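Versão de 27 de maio de 2026. Substitui a de fevereiro, que tinha o mérito de ser mais curta.

# Pernen / dobra-de-roupa

Comparação de dois jogos de pontas de dedo para garras manuais, em tarefas com tecido: dobrar, virar, empilhar. São 619 episódios, 103 deles com moletom, o tecido que mais humilhou a equipe.

## O que foi comparado

- `lisa`: ponta rígida, sem revestimento. Ótima com caixas. Ninguém aqui dobra caixas.
- `azul`: ponta de borracha azul, a que ficou.

As duas trabalham em par, uma garra em cada mão, e a gravação só vale se as duas câmeras fecharem a sincronia. Quando não fecham, o episódio vai para `descartes/` - pasta que cresce com saúde invejável. 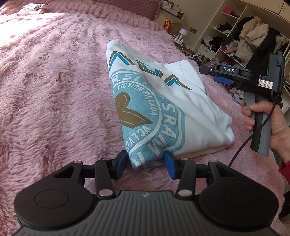 Birgit Reuter escreveu na revisão que comparar pontas sem registrar a força de fechamento é comparar sapatos sem perguntar o número. Ela tem razão, e o campo `forca_fechamento` existe desde então, embora venha vazio nos primeiros 84 episódios.

## Limitações

- Superfícies felpudas confundem a estimativa de pose. Lençol esticado, bem menos.
- Estampas grandes ajudam o rastreamento, o que deixa os números do moletom mais bonitos do que merecem.
- O script `alinha.py` supõe 400 quadros por episódio e reclama, em maiúsculas, de qualquer outra coisa.

Dúvidas sobre calibração: Ulises Huanca - de preferência depois de ler `calibracao.md`.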